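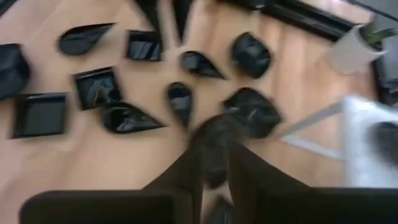 Figure 3. Wrist camera view during a floor pick-up task with glossy black trays and teardrop-shaped pieces. The gripper fingers are at the lower edge.

4. Rules for recording at the wrist

4.1 Why the rules were rewritten

The first version of our recording rules was written by Mulugeta Lencho in one afternoon, and it fitted on a single page. It told the operator to check the battery, to clean the lens and to press the record key before moving the arm. For matt objects on a table these rules were enough. When we moved to the floor tasks at the Rernby site, we found that two operators could both follow the page correctly and still deliver recordings of very different quality. We therefore decided to treat the page as a draft standard and to revise it after each round of collection. The present section describes the fourth revision, which we call the Workneh rules after the building where the review was held.

The revision is based on 1,461 episodes recorded by three operators. Of these, 203 were rejected by at least one of the two reviewers, Lensa Gashaw and Nizar Twal, who worked separately and did not see the marks of each other. The most frequent remark in the rejected episodes was that the reviewer could not say which object was the target at the moment before closing. Figure 3 illustrates the difficulty. The pieces are all black and shiny, the floor also gives soft reflections, and motion blur is present. The dark object near the fingertips is itself blurred, and it is close in colour to the fingers.

4.2 Rules concerning the surface and the objects

Rule 1. The operator shall state the target object in the episode sheet before the arm is moved. The statement must use a shape word and a position word, for example "teardrop, left of centre". Colour alone is not accepted when the objects have the same colour.

Rule 2. Glossy objects may be used, but the lamps must stay in the same place for a complete block of 30 episodes. In the earlier rounds some operators turned a lamp between episodes to reduce a highlight. The single episode became better, but the block could no longer be compared with another one.

Rule 3. Furniture, plants and other household things may remain in the surroundings. We discussed this rule for a long time. Adanech Nigatu argued for a cleared floor, as in the guideline used before at Tesness, and her argument was that a reviewer needs less time when there is less to look at. The majority preferred to keep an ordinary room, because the arm will later be used in ordinary rooms. The rule requires only that nothing is added or taken away inside one block.

4.3 Rules concerning speed

Rule 4. The approach is divided into a free part and a slow part. In the free part the operator may move as he or she likes, within the safety limit of the arm. The slow part begins when the target is within one finger length of the fingertips. There the operator holds the arm still for a short moment — we ask for one full breath — and then closes.

Rule 5. Blur in the free part is not a reason for rejection. Blur at the moment of closing is. Before this rule was written, the two reviewers disagreed on 169 episodes, and nearly all of these disagreements were about blur. Nizar Twal rejected an episode if any blurred frame appeared in it, and Lensa Gashaw looked only at the contact. Neither of them was wrong, as the old page said nothing about the question.

4.4 Rules concerning the review

Rule 6. A rejected episode is kept, with the reason written in words. We do not allow deletion by the operator, also not when the mistake is obvious to everybody in the room.

Rule 7. Where the reviewers disagree, a third person decides and writes down which rule was applied. If no rule can be named, the case is brought to the next revision. Rules 3 and 5 both came from such cases.

The sheets are stored in the Gomen archive together with the recordings, so that a later reader can see under which revision each episode was made. It was proposed by Nuria Alemayehu that the revision number should also appear in the file name. We have adopted this for new recordings, but the older files were not renamed, and a user who combines both must take the number from the sheet.

4.5 Limits

The rules were tested with one arm and one type of two-finger gripper. Wider fingers hide more of the floor, and the distance in Rule 4 would probably have to be larger for them. We have also not tested transparent objects, for which a shape word may be difficult to give from the wrist view.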